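Does Deleting Mean Deleted? Checking Data Export and Removal Tools on Three Consumer Apps
Term project report, Information and Society
Submitted Feb 19, 2018

Background

Most large web services now offer a page where users can download or erase the information held on them. The companies describe these pages in generous terms. We wanted to know how much of that holds up when an ordinary account holder tries to use them. We picked Zadard (photo sharing), Marsden (a shopping list app) and Brolaver (music streaming), mainly since all three were already on our phones.

What we did

We opened 11 test accounts and used them normally from June until the end of the fall semester. Then we asked each service for a full copy of our data, deleted our activity history, and asked for a second copy. Anything that showed up in the second copy and should have been gone was marked as a leftover.

This method has an obvious hole. An export only shows what the company chooses to put in it. A clean second copy tells us the export tool was updated, and says very little about the servers behind it. Our first draft claimed otherwise and we have taken that claim out.

Results

Zadard's first export for our busiest account ran to 1000 entries exactly. We suspect that is a cap, though the help page does not mention one. After deletion the file was empty except for login records.

Marsden left 216 entries in place, nearly all of them searches. The confirmation message had said "all activity removed." We wrote to support and got a form letter thanking us for our interest in privacy.

Brolaver took the longest to reply and sent its files in a format that two of us could not open without extra software. Listening history was gone. The list of "interests" built from that history was still there, word for word, so it is hard to see what the user gained by deleting anything. 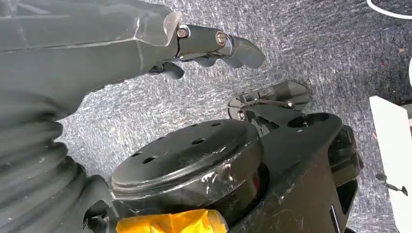
Outside trackers

Both Zadard and Brolaver send some usage data to an ad measurement firm, Giltelport. Neither company's deletion page says whether Giltelport is told to erase its share. The privacy policies say partners "may" be notified, a word that commits them to nothing.

Limits

Our accounts were new and had no payment details attached. Older accounts could behave differently. We also can't rule out that Marsden's leftovers were cleared later, as we stopped checking when the semester ended.

What we would change

Request a third export after a longer wait, and keep screenshots of every confirmation message. We only saved the one from Marsden.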